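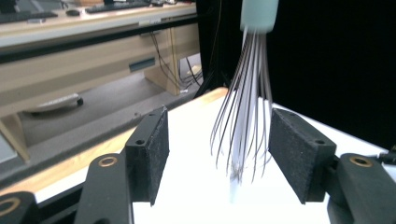
Workshop > Notebook > Paint and finishes

Filed under: casein, limey things, ongoing grumbles

5 minute read

July 2026

Third go at the casein paint for the Hornotlow cupboard, and I think we've got one we can use! Writing it all down tonight while I still have it in my head, as last time I left it for a week and then couldn't read my own labels.

For anyone at Wullwood who hasn't been following: the cupboard is pine, a big two-door thing with a drawer underneath, and the owners want it back to the flat grey-green that's still there on the inside of the left door. It's a lovely colour, chalky and a bit uneven, and the modern emulsion on the outside looks like a raincoat next to it. The plan since March has been to strip the emulsion, leave the old inside surfaces alone and put a home-made casein paint on the rest.

Batch one was the shop-bought powder, and I never liked it. It went on fine and then dried with a sort of bloom, and it came off on my sleeve two days later. Could well be that the tub was old. Batch two was quark and borax, which I did from memory (silly), and I was far too mean with the borax, so there were curds in it that wouldn't dissolve however long I stood there. The whole lot went in the bin.

Batch three is Jörg Ackermann's way of doing it. He learned it off a church painter in the Sauerland and he's been on at me for ages to stop messing about with borax and use lime. So:

200 g fat-free quark, drained overnight in a cloth
lime putty, one part to five of the quark by weight
80 g whiting
green earth, a bit of bone black, a very small bit of yellow ochre
water to thin, added last and slowly

Goggles and gloves on for the lime, please, all of you, me included. I got a splash on my wrist in March and it was sore for days.

The quark must be the fat-free sort. I did a spoonful with the creamy one for comparison and it went greasy and never came together. With the right stuff it's rather wonderful, you work the putty in and for a minute it looks like a mistake, all lumps, and then it goes slack and glossy and see-through at the edges, like wallpaper paste. I let it stand 10 minutes and put it through the fine sieve. Weight through the sieve was 238 g, with hardly anything left behind in the mesh, so I'm calling that properly dissolved.

Pigments next. Jörg soaks his in water the night before and I didn't, I only gave them an hour, and I could feel the difference. The green earth was happy enough but the bone black just floats about on top and sulks. A drop of meths sorted it out. Note for next time: soak everything overnight, and do the black separately. The whiting can go in at any point as far as I can tell.
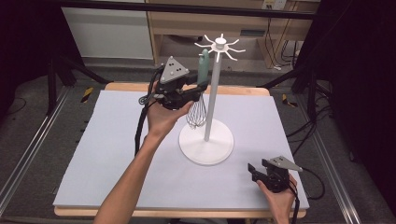 Brushed it out on offcuts of the same pine, six of them, numbered on the back in pencil. One to three are bare wood, four and five had a thin coat of the plain casein binder first, and six has a scrap of the old emulsion left on, mostly to see what would happen. One to three drank it up and went patchy, as I should have guessed. Four and five are much better and I'd be glad to put my name to number five, which had two thin coats with a light rub down in between. Six peeled off in one long curl when I picked at the corner. So the stripping has to be thorough, no leaving bits in the mouldings and hoping.

Colour: wet it looks alarming, like pond. It dries a long way lighter, and the match is close in daylight but goes too blue under the strip lights. I've put it next to the left door in the morning, at dinner time and at the end of the day, and it only really bothers me in the evening. A touch more ochre might do it. I don't want to go chasing it round and round, the old surface isn't one colour anyway, it's browner round the handle and nearly grey at the top.

Rub test with a dry cloth on number five: nothing came off. With a damp cloth there was a faint smear of green, but the paint had only been on overnight and lime casein wants a few weeks to go hard. I'll test it again at the end of the month and write the result in underneath.

The Prister brush is a disappointment, by the way. Sheds like an old dog, and I was picking hairs out of number two with tweezers. I went back to the old flat brush with the taped handle for the others and had no trouble at all. If somebody is doing an order, can we have two more of the plain bristle ones, the wide size?

Other bits, before I forget:

The mixed paint doesn't keep. By next morning what was left had set into a sort of rubbery pudding with a sour smell, and adding water just made it into wet rubbery pudding. Make what you'll use that day. Jörg says he'd get through it by lunch in warm weather.

Rinse brushes in cold water, straight off. I left one on the edge of the sink while I answered the phone and it needed a long soak.

Lime putty tub is low, and somebody hadn't put the water back over the top so there's a crust on it. I've scraped that off and topped it up.

Still to decide: whether to oil the doors round the knobs where hands will go. I'm for it, Jörg isn't, he says it will darken and look dirty inside a year. I've oiled half of number four so we can look at it together next time he's over. Cupboard doors are off and lying flat on the trestles, hinges are in the jam jar with the blue lid.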